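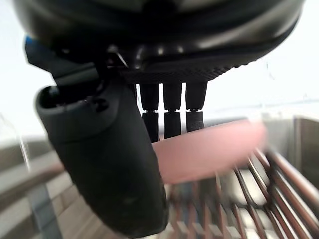
Incidencia: las etiquetas de envío salen desplazadas tras cambiar de rollo
Estado: resuelta
Prioridad: media
Sede: almacén Broseck
Aplicación: Lunalach, módulo de expediciones

Descripción inicial
Desde el cambio de proveedor de etiquetas, la impresora térmica del puesto 2 desplaza el contenido hacia abajo. En la primera etiqueta el error apenas se nota; hacia la número 20 el código de barras pisa la línea de corte y el lector de muelle lo rechaza. El puesto 1 imprime bien con el mismo fichero. El rollo nuevo es de Chuensuk, 700 etiquetas, mismo formato nominal que el anterior.

Comprobaciones del usuario
Apagado y encendido. Cambio de rollo por otro de la misma caja. Limpieza del cabezal con alcohol isopropílico. Sin cambios.

Soporte, primera respuesta
Un desfase acumulativo suele indicar que la impresora no detecta el hueco entre etiquetas y avanza por longitud fija. Necesitamos:
– hoja de configuración impresa desde el propio equipo
– versión del controlador en el PC del puesto 2
– tipo de papel seleccionado en la cola de impresión

Respuesta del usuario
Controlador Harer 16, en los dos puestos. Tipo de papel en la cola: "según impresora". En la hoja de configuración del puesto 2 aparece "Modo de medio: continuo". En la del puesto 1, "Modo de medio: hueco".

Soporte
Ese valor explica el síntoma. En modo continuo el sensor no interviene y cualquier diferencia de paso se suma en cada etiqueta. Cambien el modo a "hueco" desde el menú del equipo y lancen una calibración manual con el rollo puesto. Después, tirada de 40 etiquetas sin pausa.

Respuesta del usuario
Modo cambiado. La calibración termina con error de sensor. Repetida dos veces con el mismo resultado.

Soporte
Comprueben la posición del sensor inferior. Es móvil y debe quedar alineado con la marca del chasis; si está desplazado hacia el borde puede leer fuera del papel soporte. Conviene además retirar los restos de adhesivo de la ventana con un bastoncillo seco, nunca con una cuchilla.

Respuesta del usuario
El sensor estaba fuera de la marca, pegado al lateral derecho. Recolocado y limpio. La calibración termina correctamente. Tirada de 40 sin desfase visible; el lector acepta todas.

Al reiniciar el PC el equipo ha vuelto a modo continuo.

Soporte
La cola envía una orden de configuración al arrancar. En Lunalach, Expediciones, Plantillas, la plantilla asignada al puesto 2 tiene marcada la opción "Forzar medio continuo" – heredada de la plantilla de tiques. Hemos desmarcado la opción en el servidor. Reinicien de nuevo y confirmen el modo en la hoja de configuración.

Respuesta del usuario
Reiniciado. Se mantiene en "hueco". Turno de tarde completo sin rechazos en muelle.

Cierre
Causa: plantilla con medio continuo forzado y sensor de hueco fuera de posición. Con el papel anterior el paso coincidía con la longitud configurada y el fallo quedaba oculto. Pendiente, en petición aparte: revisar la misma opción en las plantillas de devoluciones.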